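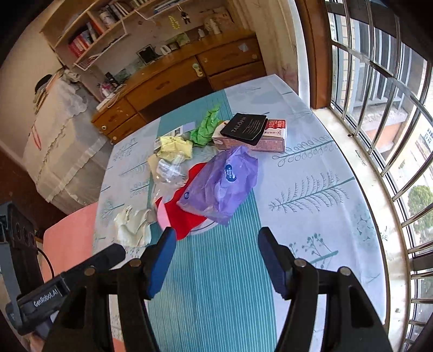 27.3.22

Schon wieder zu früh wach, diesmal wegen der Zeitumstellung, aber egal, ich bin so voll von gestern, dass ich sowieso nicht hätte liegen bleiben können. Tee gekocht, Heft aufgeschlagen, los.

Also: Das Stück steht! Noch nicht fertig, aber es steht. Wir haben »Solley« gestern zum ersten Mal von vorne bis hinten durchlaufen lassen, im alten Gasthaussaal in Skultow, mit Stimme, Bewegung und den großen Papierbahnen. Ich hatte bis zuletzt Angst, dass der Übergang vom Zeichnen zum Singen albern wirkt. Man kniet da minutenlang auf dem Boden, die Hände schwarz von der Kohle, und dann soll plötzlich ein Ton kommen, der den ganzen Raum füllt. Im Dezember kam da bei mir nur ein Krächzen. Gestern kam er einfach. Ich habe mich selbst ein bisschen erschrocken, und dann habe ich ihn gehalten und gehalten, bis mir schwindelig wurde.

Der Saal ist eine Wucht für so etwas. Der Boden knarrt an den falschen Stellen (vor allem hinten links, da muss ich mir noch etwas überlegen), aber der Klang! Alles kommt ganz leicht verzögert zurück, so als würde hinter der Wand jemand mitsummen. Im Studio in der Stadt war das alles trocken und klein. Dort habe ich immer versucht, lauter zu werden. In Skultow kann ich leise sein, und es trägt trotzdem. Ich glaube, ich muss die ganze Anfangsszene noch einmal umbauen, viel langsamer, mit fast nichts drin außer Atem und dem Kratzen der Kohle.

Überhaupt die Kohle. Ich habe jetzt endlich das richtige Papier, eine Restrolle von Andreadis, ziemlich rau und leicht gelblich. Es reißt nicht, wenn man mit dem Knie darüberrutscht, und das war ja die große Katastrophe beim letzten Versuch. 11 Meter sind noch übrig. Das reicht für die nächsten Proben, wenn ich die Rückseiten mitbenutze, und für die Aufführung muss ich halt nachbestellen. Ich mag die Rückseiten fast lieber. Es drückt sich immer etwas von der Vorderseite durch, und man zeichnet gegen eine Spur an, die man nicht richtig sieht.

Seltsam, wie sich gerade alles verbindet. Jahrelang dachte ich, ich müsste mich entscheiden. Malen oder Stimme, Körperarbeit oder Bühne, unterrichten oder selber machen. Ständig habe ich etwas Neues angefangen und mich gleichzeitig dafür geschämt, dass ich so viel anfange. Die Feldenkrais-Wochenenden, dann die Zeit mit dem Obertongesang, der halbe Bühnenbildkurs, den ich abgebrochen habe, die Winter in der Druckwerkstatt. Und jetzt stehe ich in einem kalten Saal und brauche alles davon! Sogar den Bühnenbildkurs, ich wusste nämlich noch, wie man eine Papierbahn so aufhängt, dass sie beim Abrollen nicht zur Seite wegläuft. Darüber habe ich mich gefreut wie ein Kind.

Weniger schön: das Geld. Die Förderung von Fillance deckt den Saal und die Fahrten, und dann ist auch schon fast Schluss. 372 Euro sind noch im Topf, und davon sollen Licht und Plakate bezahlt werden. Ich habe gestern Abend im Auto hin und her gerechnet und es dann gelassen. Beim Licht geht es vielleicht ganz ohne Scheinwerfer. Wenn wir am späten Nachmittag spielen, kommt die Sonne von der Hofseite durch die hohen Fenster und wandert einmal quer über das Papier. Das war gestern so schön, dass ich meinen Einsatz verpasst habe. Bei Regen wäre es natürlich etwas ganz anderes, dann wird es eben ein graues Stück. Auch gut, denke ich heute Morgen, mal sehen, ob ich das im Mai noch denke.

Die Plakate drucke ich selbst. Linolschnitt, eine Farbe, höchstens zwei. 60 Stück müssten genügen, mehr Stellen zum Aufhängen gibt es in Skultow und den Nachbardörfern wahrscheinlich gar nicht. Ich habe schon eine Skizze gemacht, nur die Linie aus der dritten Szene, die sich einmal um sich selbst dreht und dann aus dem Blatt läuft. Darunter »Solley« in den dicken Buchstaben. Das S sieht noch aus wie eine müde Schnecke, da muss ich noch mal ran, und spiegelverkehrt denken muss ich dabei auch noch.

Nach dem Durchlauf saßen wir lange auf der Bühnenkante und haben geredet, in Jacken und Decken. Jemand meinte, das Ende sei zu versöhnlich. Zuerst war ich beleidigt, auf der Heimfahrt habe ich dann gemerkt, dass es stimmt. Ich singe da am Schluss so eine runde, warme Melodie, in die sich alle hineinlegen können, und die habe ich vor allem für mich selbst geschrieben, damit ich gut nach Hause komme. Vielleicht lasse ich sie weg und rolle nur das Papier ein. Das Geräusch dabei ist großartig, wie Wellen auf Kies, und es dauert ja auch eine ganze Weile.

Knie blau, Stimme heiser, Fingernägel hoffnungslos. Heute also Pause vom Singen, dafür Salbeitee und Dehnen, und am Nachmittag setze ich mich an die Linolplatte. Vorher noch die Kohlestücke sortieren, die dicken sind fast alle zerbrochen. Und bei Andreadis nachfragen, ob sie von dem gelblichen Papier noch eine zweite Rolle haben!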